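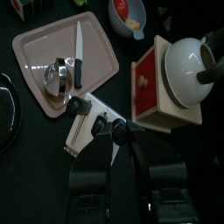
Why does the Varkik invoice export drop rows when the file opens fine everywhere else?
Most likely a stray line break in the address field. The export doesn't quote that column, so one address typed over two lines becomes two broken rows, and the import skips both.

Ticket opened by Shuk-fan Tang, Gumholm office
Priority: normal (changed from high by support, not by me)

The May export should hold 2,234 invoices. Castellanos, our accounts package, reads in 20 fewer and says "import complete" in green. I only caught it when the totals didn't match the bank. Running it again gives the same result. Your help page suggests clearing the browser cache. I did that. I don't see how a cache eats invoices, and it made no difference.

Reply from Wen-hsiung Leung, support

Thanks, Shuk-fan. Could you try version 6 of the export template and tell us whether the count changes? Please also send the import log if there is one.

Shuk-fan Tang

Already on version 6. The log is one line long and says "OK". I split the export into batches of 50 and imported them one at a time. Most went in whole. The batches that came up short all had customers from the Grindau branch in them, and the short ones add up to the missing 20.

Wen-hsiung Leung

Useful, thank you. Grindau addresses were moved over from the old system with the line breaks left in. Please replace the line breaks in the address column with a comma and a space, save as CSV, and import again. A fix for the quoting is planned for the next release.

Shuk-fan Tang

Done at 14:20. All 2,234 are in and the total agrees with the bank. I'll believe in the next release when I see it – the last "planned" fix I was promised was for the date format, and I still correct that by hand.

Two things before you close this. The import should not say "complete" when it has skipped rows. And I'd like to know if earlier months are affected, as Grindau was moved over before May.

Status: workaround found, left open at customer's request
Wen-hsiung Leung to check earlier exports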